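Vakville Farm Stand Egg Prices

A small table of retail egg prices collected at farm stands and corner stores in and near Vakville. Last updated 26 Jun 2021.

What is in it

The file prices.csv has 2000 rows. Each row is one price seen at one seller on one visit. There are 127 sellers in the table, and 2 of them (Mornow and Hiebert) have entries for every month of collection. Grullham sellers are in the same file, marked with G in the area column.

Columns

seller_id: short code, stable across updates
area: V for Vakville, G for Grullham
visit_month: year and month only
pack_size: number of eggs the price is for
shell: brown, white, mixed or unknown
price: US dollars, tax not included
deposit: carton deposit if charged, otherwise blank
notes: free text, often empty

How prices were collected

Prices were copied by hand from signs and shelf tags. If a sign gave a price per egg, it was multiplied up to the pack size and "per egg" was written in notes. Sale prices are kept and carry the word "sale". Duck and quail eggs were left out.

Known problems

About 177 rows have no shell color. Most come from stands where the cartons were closed.

The May visits to Grullham were entered twice in the first upload. The duplicates are gone, but old copies of the file still have them.

Pack size is whatever the seller calls a pack. Check this column before you compare prices, as tens and dozens are mixed together.

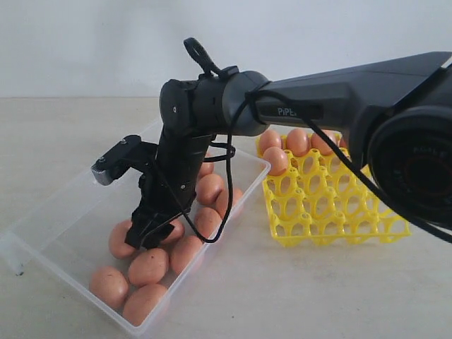

Loading the file

The file is UTF-8 with commas and a header row. Read seller_id as text or the leading zeros will be lost. Blank cells mean the value was not recorded, except in deposit, where blank means none was charged.

License

CC BY 4.0. Please cite as "Vakville Farm Stand Egg Prices" with the date of the version you used. Send corrections through the issue tracker, with the seller_id and the month.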